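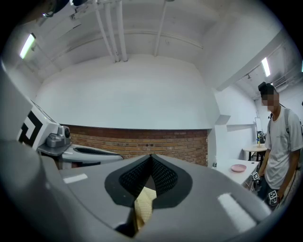 Home | Talks | Notes | People | Contact

Print this page | E-mail this page

Speaker notes: Gathering cloth examples by hand

Slide 1. Title

Say hello, thank Lilian Simiyu for the slot. My part is the collecting. Mitali Siriwardena covers training after the break, so park any questions on the model for her.

Slide 2. What we set out to get

The project is called Skunance. We wanted a policy that can pick up a piece of cloth from a table, open it out, and put it down folded. To learn that it needs examples, and the examples come from people doing the job with hand-held grippers. The marker cubes give us the position of each gripper. Pads on the fingers do the holding.

One example is one full go at the task, from hands at rest to hands at rest. We call that an episode. I will use the word a lot.

Slide 3. The numbers

We kept 1,462 episodes. They came from 14 people. We asked each person for 200 and most did not get there, which tells you the target was too high. Pause here and let them read the chart.

Slide 4. Two hands on one cloth
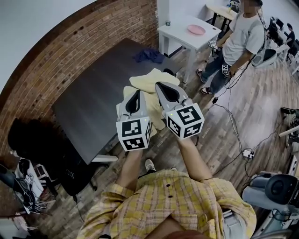

Notes by Dardo Domínguez, Protby

2 comments | 5 shares

Leave this one up for a while. Point to the two grippers on the pale yellow cloth. Both sets of fingers have hold of it and it hangs down between them. Most of our discussion with operators was over this stage of the task.

Things to say:

- People want to lift fast. A fast lift swings the cloth, and then the tracking has to deal with the swing and the hands together. We asked for slow lifts.
- Hold the grippers so the cubes face outward. If one cube covers the other we lose a hand for a few frames.
- Pinch near a corner. It does not have to be the exact corner. We want some spread in where people grab.

Mention the navy cloth at the far end of the table too. Dark cloth on a dark gray table is hard to pick out, and we wanted episodes with low contrast in them.

Slide 5. Instructions to operators

We started with a two-page sheet. Oana Cârstea cut it to five lines and the episodes got better. The five lines are on the slide. Read them out only if the room is large.

Crumple the cloth before you start.
Start with both grippers open.
If you drop it, pick it up and keep going.
If you drop it on the floor, stop and mark the episode.
Do not talk to the person next to you during an episode.

Someone will ask why we keep the drops. A drop followed by a recovery is useful. The model sees what to do after a miss. Drops to the floor we throw out.

Slide 6. What we threw out

Around 46 hours of recording went in before filtering. The main reasons for cutting an episode, in order: tracking lost for more than a second, cloth on the floor, operator forgot to press start, wrong label. Labels were our own fault. We had "cloth_yellow" and "yellow_cloth" in the same batch for most of November.

Slide 7. More than one person in the room

We ran operators side by side to save time. It worked, with two conditions. Each person needs their own set of marker IDs. And cables have to be taped down along the walking path, which we were slow to do.

Joyce Kariuki at Traltesach runs hers one at a time and gets cleaner tracking. She has more room in the schedule than we had.

Slide 8. Next

Plates and cups, same grippers. Then the Mollel site, with different tables and different light. If time is short, skip to the contact slide.

Spare notes for questions

Cost per episode: do not have a good figure, say so.
Left-handed operators: three, no difference we could measure.
Can others use the data: yes, once the labels are fixed. Take e-mail addresses.

Previous talk | Next talk | Back to list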